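Thursday, October, bench notes, hand-held gripper no. 2

Right, so the left finger was dragging again this morning. Wilfredo noticed it first when he picked the thing up to start on the wardrobe list and the trigger came back slow, and I told him it was probably grit in the slide because it usually is. It was not grit. I had the cover off by 9:30 and the slide was clean as anything. What I did find was two of the screws along the finger body backed out far enough to catch a fingernail on, and the whole finger had shifted outward a hair, so it was rubbing on the housing near the end of the stroke. You could feel it if you closed it very slowly.

Took the screws out, wiped the threads, put a dab of the blue stuff on each (the small bottle, the big one has gone gummy and I keep forgetting to throw it out!) and ran them back in from the middle toward the ends. Snug, then a bit more. Benedek wants a torque number for these and I still don't have one I trust. The Lestov sheet gives a figure for the old aluminum fingers, and I'm not going to use that on these.

While it was apart I pulled the orange inserts and washed them in warm water with dish soap. They pick up fuzz like crazy down between the ridges, and an old toothbrush gets it out if you go along the ridges and don't scrub across them. Let them dry properly before they go back on. I rushed this last month and one of them crept out of its seat halfway through the afternoon, very annoying, whole session to redo. The ribs all looked fine, no tears. The pair is supposed to be good for 3,000 closes according to Plornley, and I think that's low, but I've written the swap in on the wall chart anyway so Judit stops asking me.
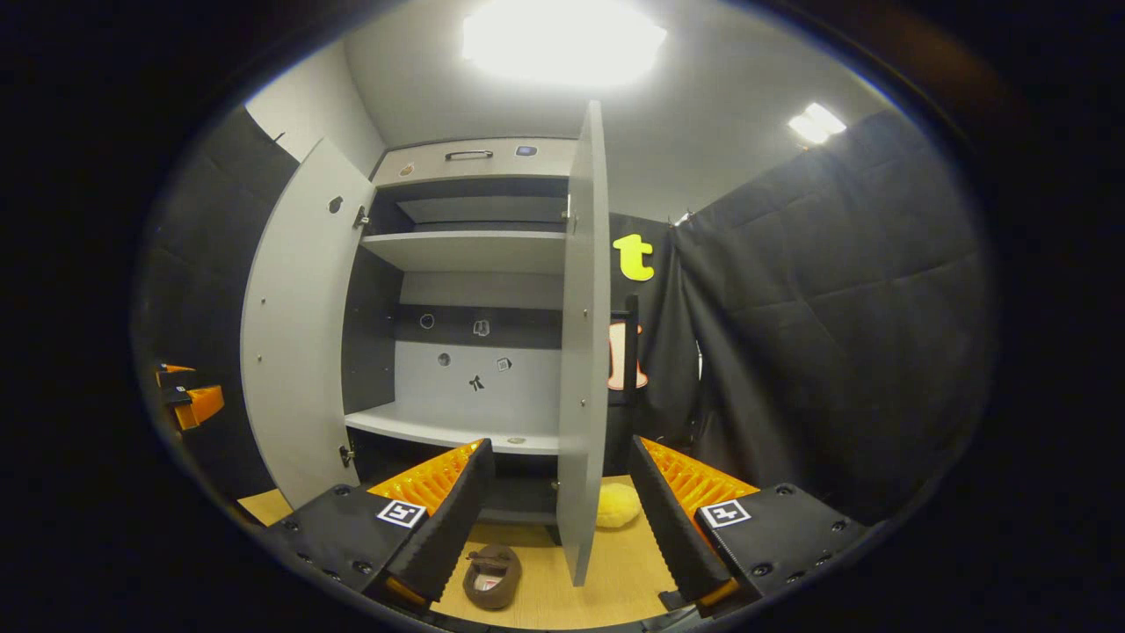
Markers next. They have to sit at the same height on both fingers or the width reading goes off, and since I'd just moved the left finger I didn't want to take it on faith. Laid the straightedge across the two of them, closed, half open, full open. Good at closed and half. At full open the left one was a touch low, so I loosened the finger again (yes, after the threadlock, I know) and nudged it up, and then it was level all the way through. Should have checked before the glue. Writing that down so that next time I do it in the right order: finger on, screws snug, markers level, THEN threadlock one screw at a time.

Wiped both marker faces with the dry cloth only. Please don't use the alcohol wipes on them, it takes the black off at the corners, and Attila has already had to reprint one set.

Then the width check. I ran it on the Voruvlow script, 200 open-close strokes by hand, which is as dull as it sounds, and my thumb was complaining by the end. The reading came back to the same closed value every time except for 3 strokes near the start, and I'm fairly sure those were me not squeezing all the way. I did a short second run squeezing like I meant it and had no strays. Saved both under today's folder on the Bataineh drive.

Still to do: the trigger spring feels weaker than the one on no. 1. Could be me. Rafferty is going to try them side by side tomorrow without me telling him which is which. Also the lens wants a proper clean with the blower, and we are out of the small screws, I used the last good ones from the drawer. Order more, and get the longer box this time.

Handed it back to Wilfredo a little after lunch. He says the trigger is much nicer, no drag on the slow close. Cover screws are in finger tight plus a quarter turn, so if it rattles, start there.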